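Module 4: Migration, Work and Community
Handout for Week 6 – Settlement and the local labour market

Revised November 13, 2023

Purpose of this handout

These notes accompany the lecture on how newcomers find work and housing in smaller towns. They should be read before the seminar. Students are expected to be familiar with the Week 5 notes on family networks, as the terms introduced there are used again without further definition.

1. Settlement outside the large cities

Much early writing on migration dealt with large cities and their inner districts. Later studies turned to places where few people born abroad had lived before. In such places there may be no established shops, places of worship or advice services for the new group, and a single employer may have a strong influence on who arrives and how long they stay.

The course uses two contrasting towns. Londov grew through factory work and has a long record of people arriving from elsewhere. Temstead is a market town where most newcomers came within one generation, many of them through a single recruiting firm, Pradell. The reading pack contains 34 interview extracts from the two towns. The household survey, with 2,000 replies, is held separately and will be used in Week 8.

2. Routes into work

Three routes appear often in the interviews: recruitment before arrival, introduction by a relative or friend, and direct application. The second is the most common in Londov. It brings people into work quickly, but it can also keep members of one group in the same workplace and the same grade for many years. Writers disagree on how far this is a matter of choice.

Students should also note the question of skills. Several of those interviewed held technical qualifications and took unskilled posts on arrival. Repair, assembly and light engineering are discussed in the extracts as trades in which practical ability may be shown at the bench, even where a foreign certificate is not accepted.
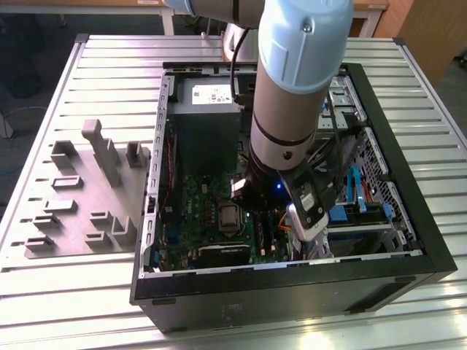
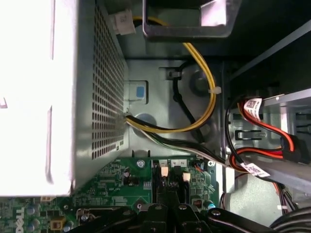
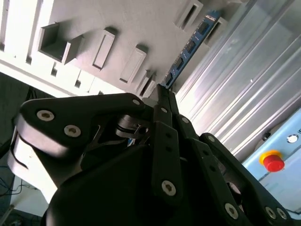 Figure 1. Computer hardware and robotic equipment.

3. Housing and neighbourhood

Work and housing are closely linked in both towns. In Temstead, rooms were at first let by the employer, and losing a post could mean losing a home. The Sugiyama reading treats this as a form of dependence that wage figures alone do not show. Its argument is open to challenge – the author says little about households with children – and this point will be taken up in the seminar.

4. Seminar preparation

Read the Sugiyama chapter and choose 2 extracts from the pack, one from each town. For each extract, make short notes on the route into work, the housing described, and any mention of neighbours or local services. Notes should be brought to the seminar on paper.

Essay titles for this part of the module will be released after the Week 8 session. The deadline falls in June and is given in the module guide.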